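# Warkine dimmer switch – kitchen lights flicker at low level

Ticket opened by Jaqueline Figueroa, status: waiting on Girnus support

Me again, I'm afraid! Same fault, still the lights over the kitchen table, and I've written it all out so I don't have to explain it over the phone.
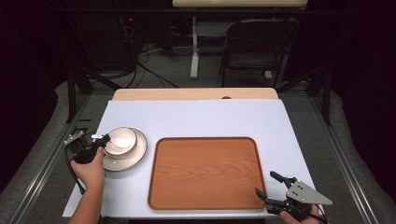
## What I've tried so far

- Swapped the bulbs for the Varela ones your colleague suggested. Lovely warm colour, same flicker.
- Turned the minimum brightness up on the little dial behind the faceplate (power off at the fuse box first, promise). Better at breakfast, hopeless again by 7pm.
- Put the old Drindar switch back in for two evenings. Not a single flicker, so I'm fairly sure the wiring is fine.
- Reset the Warkine by holding the button until it clicks. It forgot all my settings and then flickered anyway – very annoying.

## What I'd like to know

Is there a minimum load on this model? I've only got two bulbs on the circuit and the leaflet doesn't mention it anywhere. If I need one of those bypass gadgets, please tell me which, and whether my electrician has to fit it.

Evenings are best for a call, any time after 6.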